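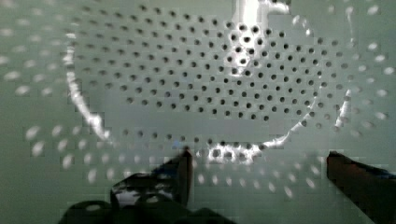 Perrine Lefèvre wrote in the margin of last term's handout that a product has to be called something, so why spend a whole session on it? Fair. My answer is that firms pay good money for these names, and the reasons they give for paying are mostly weak.

Session 2: Do made-up brand names mean anything?

Read before class: the Gwilliam chapter, both halves. Skip her appendix, which repeats the text.

The claim

Naming consultants say that sounds carry meaning. Front vowels, as in "Stamow" said with a flat a, are supposed to feel small and quick. Back vowels feel large and slow. Start a word with fl- and people will think of something light, so "Flestach" ought to suit a kitchen line and "Royer" ought not to. Note how easily you could argue the reverse.

What the evidence looks like

The study usually quoted in class had 85 subjects, all students, all in one room. They were shown two names and told to pick one. They had no price, no shelf and no reason to care. A later survey by Nassoro Owino used 1,137 replies and found the effect had shrunk to almost nothing once people saw the product next to its name. 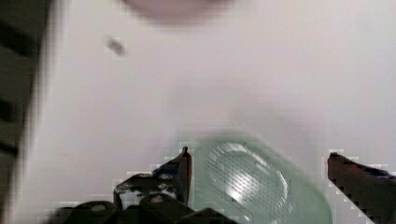 Where the argument goes wrong

We only hear about the names that sold. Volleditz is praised for its "confident" opening consonant, but it also had a large ad budget and stores in every mall. Owino's list holds 443 dropped names, and plenty of them start with a confident consonant too.

Be careful as well with the story that a name "tested well." Ask who tested it, against what, and who was paid. In the case we read for June, the losing names had been written by the same firm that wrote the winner.

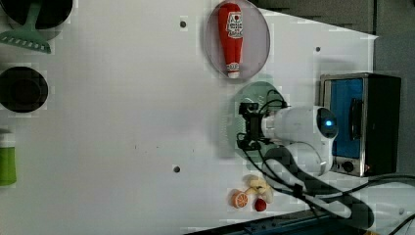

Some of the effect may be real. Forced-choice tests with nonsense words do lean one way more often than chance, and I don't want you to write that off. A lean in a lab is still a long way from a sale.

For next time: bring one brand name you think works, and a page on how you would find out if you were wrong.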